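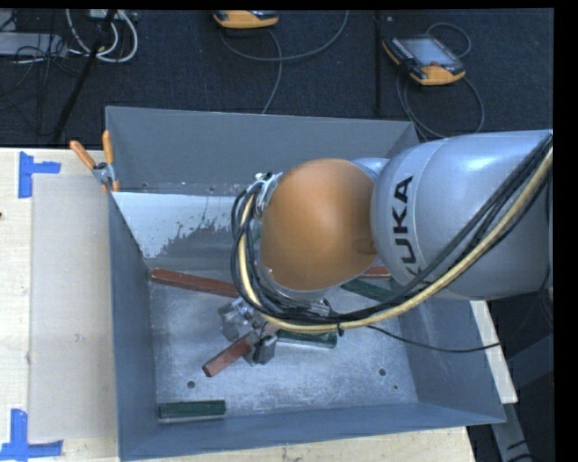 **gesato stockroom** · @gesato_stockroom · 8/24/23

Thread on bins, blocks, and the slow erosion of my standards. 🧵

---

**1/** Red blocks and green blocks, one gray metal bin. Someone upstairs described this color scheme to me as "festive." It's August.

---

**2/** Background for new followers: I look after blocks. They come in from Volel in cartons of 100, they go into bins, they come out of bins. People ask what I do at parties and then go find more ice.

---

**3/** The written rule is one color per bin. I know it's the written rule because I wrote it, in March, in capital letters, and taped it to the end of the shelving. The tape was the only part that got any feedback. (Wrong tape.)

---

**4/** Mixed bins are legal under Exception B. I also wrote Exception B. It was supposed to cover one afternoon.

---

**5/** Let me say something nice about the open metal bin. You can look straight down into it and see how bad things are. We used to have tubs with snap lids, and for a whole winter I believed we were organized.

---

**6/** The lids are still on top of the tall cabinet. The tubs went to Rebane, our other building, which didn't want the lids. I have asked twice whether they want the lids.

---

**7/** Things I have found at the bottom of a bin that was labeled BLOCKS:

- blocks
- a glove, left
- the label from a different bin
- half a granola bar, in its wrapper, folded over with real care
- a note to me, from me, saying "check bottom of bin"

---

**8/** A long block will never lie square to the wall. You can set it square. Walk off, come back with your coffee, and it's at whatever angle it likes. I used to straighten them. I was younger then and had a better back.

---

**9/** Stacking them neatly inside the bin is a beautiful idea and I support anyone who wants to try it. Please do it on your own shift. The next person will take one from the bottom row.

---

**10/** On color names. The order form says "red." The Volel packing slip says "brick." The spreadsheet says "RD2" for reasons that left the company with the man who typed it. All of these are the same block. I've stood in an aisle holding one and apologized to it.

---

**11/** Green has no such troubles. Green is green on every document. I try not to have favorites.

---

**12/** The count, for those who enjoy pain. We were meant to have 2,000 red on the shelves. The first pass got us 761. The second pass got us a lot closer, after somebody remembered the pallet by the dock door that we'd all been using as a bench.

---

**13/** It was a very good bench. I have put in a request for a bench.

---

**14/** Somebody replied to my last thread asking why we don't buy dividers. We did buy dividers! Stileo makes a nice set. They fit every bin except the size we own, and they are now holding up a fern in the break room. The fern has never looked better.

---

**15/** Cleaning a bin, since two of you asked, and I would like to thank you both for coming:

Take the blocks out. All of them. Vacuum the corners first, then wipe the floor of it, then the rim. Wait until it's dry. Put back only blocks.

"Only blocks" is the step people skip.

---

**16/** Wear gloves for the rim. Both gloves. If you have only a right one, see post 7.

---

**17/** I've been asked to "circle back on labeling." So the new labels have a big colored square, no words at all, and the printer we own prints in black. There's a meeting.

---

**18/** Current proposal is markers. I have a red one. The green one is in a bin somewhere, under the green blocks, where I'm told it blends in nicely.

---

**19/** Update: found the green marker. It was in the red bin. Exception B strikes again.

---

**20/** Going home. If anyone at Rebane is reading this, the lids are by the door with your name on them, in marker.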